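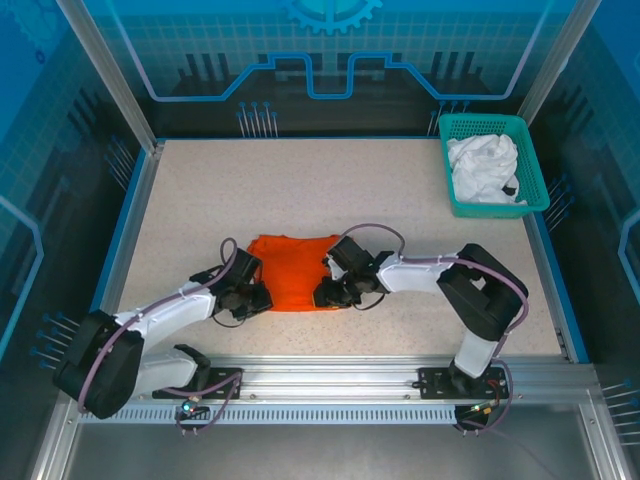

Folding again, all afternoon, on the two-arm cell at Lavetley. I am still slower on the leader handles than Spyros Shehu, who has the advantage of having built them. The job sheet is unchanged from last month: take a piece from the basket, spread it, fold it, press it, move it clear. Contact with the cloth is where my demonstrations go wrong. With the orange one bunched up between the two grippers in the middle of the table, and both of them down low against the fabric, I have about a finger's width of useful travel before one side drags the other. My left hand wants to lead. On this cell the left gripper tends to end up further forward than the right, and the fold comes out skewed by the same amount. Spyros says I should correct at the elbow. I have been correcting at the wrist, and the wrist then runs out of range halfway through the second fold.

Target was 60 episodes. I kept 11 before the afternoon break and threw out six. Two of the six were my own fault: I let go of the right trigger to scratch my nose and the software recorded it faithfully as an opening of the gripper. The others were hesitations. Spyros has a rule about these which I now agree with. If the operator stops to think, the policy learns to stop, and it has nothing to think about while it is stopped. A clumsy fold done at an even pace is worth keeping. A tidy one with a long pause in it goes in the bin.

Changed the gripper force scaling after the break. The Skornlow default is set for rigid parts and the triggers have a dead band at the start of their travel, so a light pinch on fabric arrives late and then too hard. Shortened the dead band, lowered the ceiling. Better at once on single layers. On a doubled edge it now slips sometimes, and I have to take a second bite. I logged the value in the Susgate sheet along with the old one, in case the night person wants to go back. I did not touch the right arm's home position, although it annoys me.
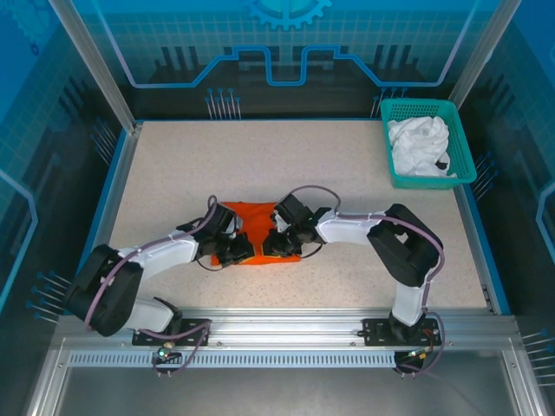
Both grippers on the orange piece, nearly touching over the centre.

Nearly touching is the part I have to watch. The collision margin between the wrists is generous, and when I cross it the follower arms freeze while my hands keep going, so on release there is a jump. I have started bringing the left in first and holding it there as a weight, then closing the right from the side. It feels unnatural. At home I fold tea towels with both hands moving together and would never pin one side. The replay looks cleaner for it, though, and the joint traces have lost the sawtooth I was getting in December.

Shi wants the same set repeated with the white cloth, which is going to be worse. I tried it for a few minutes with recording off. It balls up, and I can't find a corner through the monitor without moving my head, which doesn't help when the camera is fixed. May ask for a second view from lower down. Spyros thinks the policy should cope with what the operator copes with, and he has a point, but the operator is not coping.

Finished the count a bit after seven. Shoulders sore, right thumb numb. Labelled everything, backed up, powered the arms down in the rest pose and coloured in my square on the whiteboard. Tomorrow: same cloth, seat raised, elbow corrections only, no wrist. Bring the thin gloves.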